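Rogério Frota on Recording "Katene" and the Discipline of the Short Album

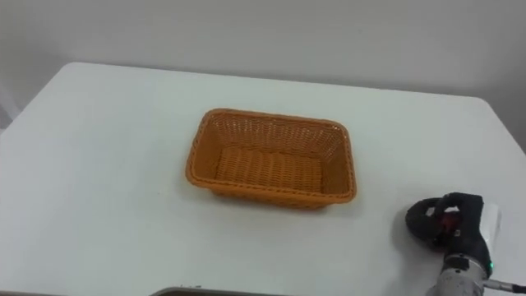 An orange woven basket on a white table.

When the quartet Skolutus released its third album, "Katene," in March, listeners who had followed the group since its debut were met with a record of nine songs and very little ornament. The previous album had employed a string section and two choirs. The new one was made by four musicians and a single producer, Rogério Frota, who also plays the pump organ heard on the closing track.

Mr. Frota spoke with us at Narlow, the studio where the album was recorded and where he has been resident producer for most of his working life. He arrived with a folder of track sheets and consulted it often.

"The band came to me with 22 songs," he said. "Most of them were finished. They had lyrics, they had endings. I asked the four members to play all of them in one day, without stopping to discuss anything, and by the evening we had an idea of which songs belonged together."

The group's earlier recordings were assembled over long periods, with parts added in different cities. For "Katene," Mr. Frota asked that the rhythm section and both guitars be recorded in the same room at the same time. He acknowledged that the request met with some resistance.

"The drummer did not like it. He was used to hearing himself very clearly, and in that room you hear the guitars in everything. I told him that we would try it for one song, and if he was unhappy we would go back to the old way. The song was 'Resonley.' We kept the second take."

"Resonley" opens the album and has received the most attention from radio programmers. It begins with a bass figure that repeats for nearly a minute before the voice enters. Mr. Frota said that the record label asked for a shorter introduction and was given one for broadcast use, although the album retains the original.

Asked about the vocal sound, which several reviewers have called dry, he did not object to the word. "It is dry. There is almost no reverb on the voice until the sixth song. When it appears there, you notice it. On the last album there was so much on every line that you could have removed half of it and heard no difference. I say this with respect, as I mixed two of those songs myself."

The pump organ was a late addition. Mr. Frota bought it for 200 dollars from a chapel that was replacing its instruments, and he had it repaired at the studio. Two of its reeds remain slightly flat. The singer asked that they be left alone, and the final song was tuned to match them, which required the guitars to be retuned by hand before each take.

The sessions produced 52 reels of tape. Mr. Frota intends to keep them all, but he does not expect the unused songs to be released. "Some of them are good," he said. "One is very good. It is a waltz, and there was nowhere to put it. Perhaps they will record it again when they are older."

Skolutus has performed the album in full on its current tour, beginning with a concert in a hall that seats 452. Mr. Frota attended and stood at the rear, near the mixing desk. He found the slower songs stronger on stage than on the record, and he has told the band so.

He is now preparing an album of solo piano music by a composer he declined to name. Work is to begin at Narlow once the studio's main piano has been restrung.

"I would like to do the whole record with two microphones," he said. "The pianist wants six. We are still talking about it."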